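Back to the sewing machine

April 8, 2024

So I finally dug the sewing machine out of the hall closet. It's a Golteck, the kind with a dial on the front that clicks when you turn it, and it had been sitting under a stack of board games for so long I'd forgotten where I put the foot pedal. (In the boot box. With the boots. No idea.)

What got me going again was my aunt's place over in Clistthorpe. She has these plain curtains in the kitchen that she made herself years ago and they still look so good, and I stood there with my coffee thinking, I could do that! I own a machine! Then I came home and looked at our back bedroom, which has had a bath towel pinned over the window for longer than I want to admit, and that was that.

I got the fabric at Moschos, the little shop next to the bakery. I spent way too long in there. They had a remnant bin by the door and I pulled out 2 yards of a striped cotton I had no plan for at all, plus the stuff I went in for. Athina Vlachopoulos at the counter talked me out of the slippery lining I wanted and sold me a plain cotton one, and she was so right, I would have been crying by dinner time.

Anyway, the thing I always get wrong is hems. I rush them. I eyeball the fold, I stick in a few pins, and I end up with a curtain that's longer on one side. So this time I pressed every single fold with the iron before I went anywhere near the machine, and wow, what a difference. My mom told me this when I was ten and I didn't listen.
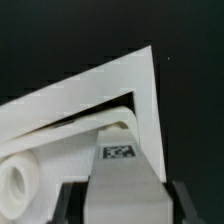
A nice sharp corner on a fold makes me happier than it should.

The other thing I did was wash the fabric first. I never used to bother, and then I made a table runner that shrank in its first wash and came out the shape of a banana. I still have it. The cat likes it.

Thread was a whole separate adventure. I had a drawer full of old spools and half of them snapped if you so much as looked at them, so those went in the trash and I bought two new ones from Kedari's in white and cream. I'm using the cream. It's a tiny bit off from the fabric but you'd have to climb up on a chair to see it.

One panel is finished and hanging, and the other one is on the ironing board waiting for its side seams. I'd like to have both up before my sister comes to stay in June, and if there's time I want to try a pillow cover out of the stripes. With a zipper. I have never put in a zipper in my life, so if you have a favorite tutorial, please leave it in the comments!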